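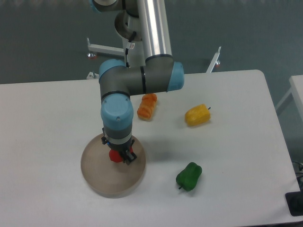 # Cuklow Pantry Words

Word list of food and kitchen terms, as people say them in Cuklow, Testhorpe and the Ambaye valley. Plain CSV. Made for a spelling checker first, grew from there.

Last update: 1 May 2018

## What's in it

- 1,431 rows, one word per row
- 8 columns: word, plural, town, meaning, part of speech, source, year heard, notes
- 300 rows have a second spelling — see the notes column
- UTF-8, comma separated, header on line one

No audio. Maybe later.

## Where the words come from

Church cookbooks, market price lists, shop receipts, letters to the Ustumport paper. Plus a lot of asking at the market in August. Words heard only once are kept but marked `once` in notes. Please don't drop them, they are often the good ones.

Bread and vegetable words are the strongest part. Fish is thin. Ustumport has way more fish words than we got down. 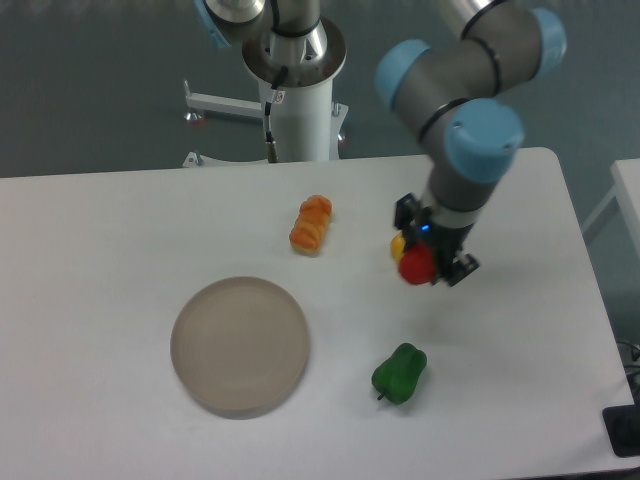

Plate, roll, green pepper. All three are in the list.

## Known problems

- "Roll" and "bun" overlap. In Testhorpe a bun is sweet, in Cuklow it can be either. Both meanings listed, sorry for the mess
- Pepper: some sources mean the spice, some the vegetable. Split into two rows where we could tell
- Plurals for Ambaye are partly guesswork, check before you rely on them
- Year heard is blank for most of the cookbook rows
- Two stray tabs somewhere in the meaning colum, strip whitespace on load

## How to use

1. Get `pantry.csv`
2. Load as text, not numbers — the year column has blanks
3. Filter on town if you only want one place

Don't sort by plural, the blanks all float to the top.

## License

Free for any use. Credit "Cuklow Pantry Words". Corrections welcome, one word per message please, with town and where you heard it.

Print this page | E-mail this page

Comments (3)

**testhorpe_baker:** bun is NOT always sweet here. depends on the shop. otherwise great list

**mudlark8:** Loads fine after stripping the tabs. Any plans for drinks? Cider words alone would fill a page.

**ustum_reader:** Can send fish words, have a notebook full. Where do I mail them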